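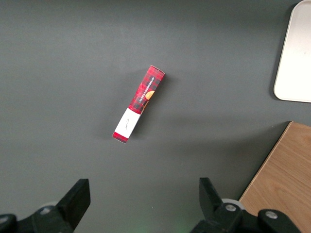

Carton Gallery: Long Formats

Notes and photographs by Yi-chun Siu for the Cindley packaging pages. This set covers narrow rectangular cartons, the kind sold for stick and finger cookies and for short stacks of round ones. Cartons are photographed flat on a matte gray surface under even light. No retouching is applied to the color.

Vanilla shortbread, red tartan
Long, slender cardboard box, laid on its side. The main print is a plaid of black and darker red lines over bright red. Product name in small white capitals along the length, with a round golden-orange cookie printed next to it and partly wrapping the edge.

White band
The plaid stops toward one end for a wide white band with a signature in thin dark script. A short section of tartan follows and closes the design. The band gives the script a plain ground; dark lettering set on a plaid this dense would be hard to read at shelf distance.

Cataloging
Entries are filed by shape first, then by main color. This one goes under Long, Red. Prints for the binder are made on Stakamen matte stock, 20 sheets to a sleeve. Square and hexagonal cartons have their own page, and tins will be added in April.

Page updated Wednesday, March 14, 2018.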